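Intro to Robot Manipulation
Unit 4 Handout: Collecting Demonstrations by Hand
Keep this one with your Unit 3 notes, you'll need both for the write-up

Where we are

Last unit we spent a good long while on what a policy learns from, and I know a few of you left the room feeling that the answer ("from examples") was a bit of a letdown after all that math. This unit is where the examples come from, and I hope you'll enjoy it, because you get to pick things up and put them down again for most of a class period and call it homework. You will work in pairs with the Widier hand grippers, and by the end of the unit your pair will turn in 50 good demonstrations of one small task.

Please read the whole handout before you come to lab. I know it's long. I've tried to put the parts that people trip over near the front.

Getting to know the gripper

The Widier is a simple thing once you've had it in your hands for a few minutes. You squeeze, the linkage moves, and the two fingers come together. When you let go they open again. Spend your first few minutes just opening and closing it over a bare patch of table and watching the picture on the Vudeo viewer, so that you get used to seeing your own work from the tool's point of view, which feels odd at first and then stops feeling odd quite suddenly.
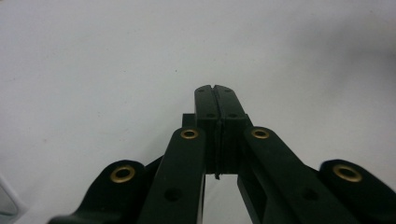

Figure 4.1. Fingers fully closed. Note the thin seam between them and the brass-colored eyelets at the pivots.

Look closely at that seam on your own gripper before you record anything. With the fingers closed, it should be narrow down the whole length. If you see a wide gap at one end, one of the fingers has probably been put on a little crooked, and you should loosen it, square it up and try again. Don't force the linkage to make up for a crooked finger! The arms are plastic, and a person with strong hands and a looming deadline can bend them.

The zero pose

Every recording begins and ends with the fingers closed, held still for a slow count of six. The Pinto script uses that stretch to set its zero for finger width, and if you skip it, every width in the file will be off by the same amount, and you won't notice until you plot it (at home, late, probably). If you forget at the start, just stop and begin a new recording. It costs you almost nothing.

The task

Each pair gets a compartment box with a hinged lid. The task has three stages, and you may pick any two of them for your set of 50:

Open the lid and lay it back
Move one small part from one compartment to another
Close the lid again

Those sound easy, and for your own fingers they are. With a gripper, the lid is the stage that teaches people the most. The plastic is thin and see-through, the edge is low, and if you come in too steeply you will push the box across the table instead of lifting anything. Come in at a shallow angle, take the lid by its tab if you can reach it, and follow the curve of the hinge with your wrist. Slow is fine. Jerky is the real trouble, so if you feel yourself rushing, put the tool down and shake out your hand for a bit.
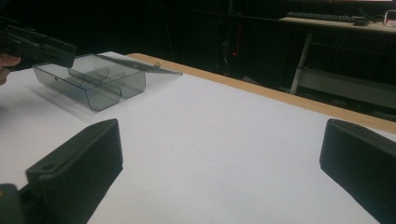
Working with two grippers at one table takes a little manners. Agree out loud on who moves first. Keep your fingers wide open while you wait, and stay back far enough that your partner has room to turn their wrist. I'd also ask you to swap sides after every 20 recordings — partly to be fair, and partly so that your data doesn't end up with every approach coming from the same direction. A policy trained on one-sided data tends to do very well from that one side and get lost anywhere else, and we'll look at some sad plots of exactly that in Unit 5.

What counts as a good demonstration

A good one has a clean zero pose at both ends, one try at the task with no long pause in the middle, and a finish where the box is left the way the next person would want to find it. Small wobbles are welcome. If you miss a grasp and recover smoothly, keep the recording and mark it "recovery" in your log, since those are some of the most useful ones we get.

Throw out any recording where the tool was bumped, where you stopped to talk, or where you moved the box with your free hand.

Saving your work

Copy your files to the Garier drive before you leave the lab. The machines at the benches are wiped at 9 p.m., and I can't get anything back after that, much as I'd like to. Keep each recording under 3,000 samples or the upload will split it in two, and then you'll be gluing files together by hand.

To turn in

Your 50 recordings, your log sheet, and one page from each of you (not each pair) on which stage was hardest and what you changed about your grip to manage it. Drawings are very welcome on that page, even rough ones.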